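3.2 Collecting the home demonstrations

The course ran for one semester with 22 students, most of whom had never programmed a robot before. We wanted them to feel early on that the data behind a policy is something a person makes by hand, so the second project – which the class soon called Grustix – began with the hand-held gripper and left the arm for later. Each student took a gripper home, chose an everyday room, and recorded short pick-and-place episodes with cloth and other soft things. Tidying up first was not allowed. Amanuel Ambaye, who taught the lab section, asked only that students keep a steady pace and write one line of notes per episode.

The response was wonderful. By the end of April the class had handed in 3,028 episodes, far more than the 1,000 we had planned for, and several students kept recording after the deadline simply because they liked it. We removed 329 episodes in which tracking was lost. Figure 2 shows a moment from one of the home recordings, with a folded blue cloth held between the jaws.

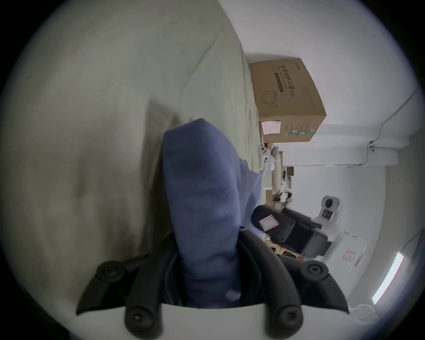
Figure 2. Blue cloth in the hand-held gripper, home recording.

Cloth turned out to be a great teacher. Students who began by closing the jaws as fast as they could soon slowed down, and their notes became more exact: where they gripped, how far the fabric sagged, when they let go. Many of these notes found their way into the labeling guide used in Section 3.3, nearly word for word. We also saw lively arguments in class over what should count as a finished fold, and we let the students settle the rule by a vote before any training began.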